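Gripper swap checklist, two-arm fabric bench
Kaltitz workshop, June 10, 2026

I run through this every time I change from the Lambrechts fingers to the Drutalia ones, and again before anybody touches the jog controls. Comments are mine, so forgive the rambling!

1. E-stop pressed and released, both arms drop to hold. OK.
Comment: the left one is a bit slow to settle. Same as in November, no worse.

2. Finger screws checked with the driver. OK after fix.
Comment: one on the right gripper took almost half a turn – I'm blaming the new fingers, which buzz more when they close.

3. Closing force at the low setting. OK.
Comment: 15 newtons on the Drutalia pair, 18 on the Lambrechts. I like the softer one for thin stuff, but it lets go of heavy seams.

4. Cable slack at full reach. WATCH.
Comment: nothing snags, but I'd like a clip on the right side before we go any faster.

5. Pads wiped, no lint. OK.
Comment: dark cloth sheds like a cat. I wipe every 46 grasps now.

6. Controller log clear of faults. OK.
Comment: Dristness firmware 685 is loaded on both arms, so the comparison is fair (last time it wasn't, my bad).

7. Hands clear, slow close on fabric. OK to run.

Still open: the clip from item 4, and a second set of pads.
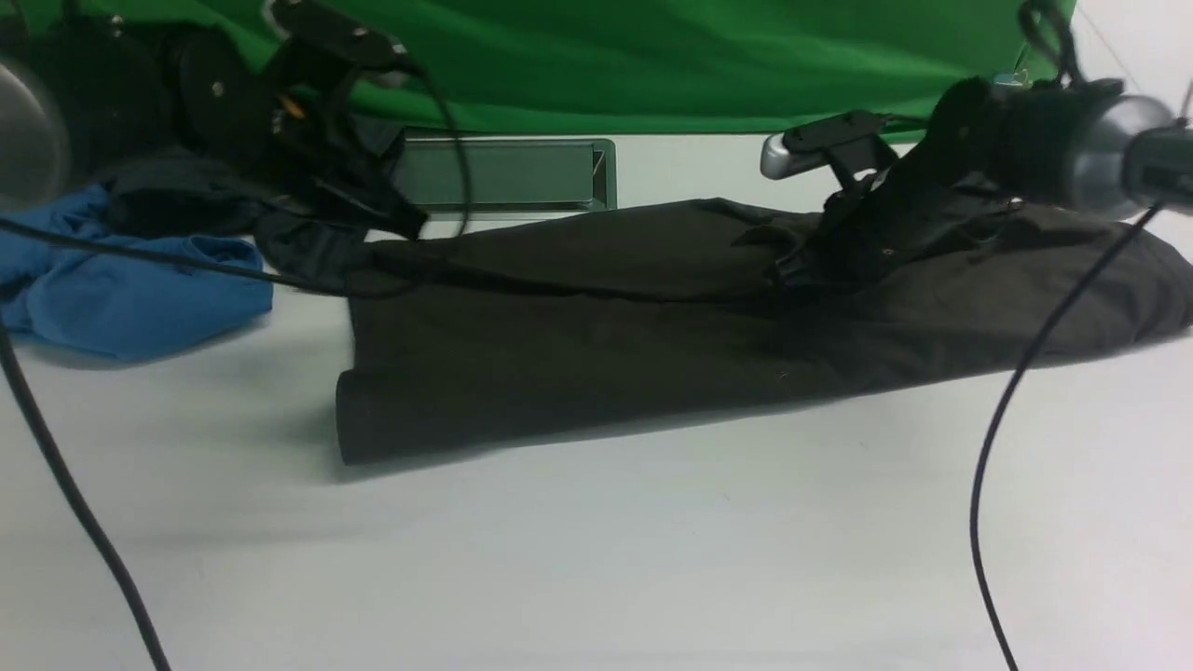 Do I need to redo the force check if I only change the pads?
Run item 3 again at the low setting, because pad thickness shifts the point where the fingers meet. You can skip the firmware line.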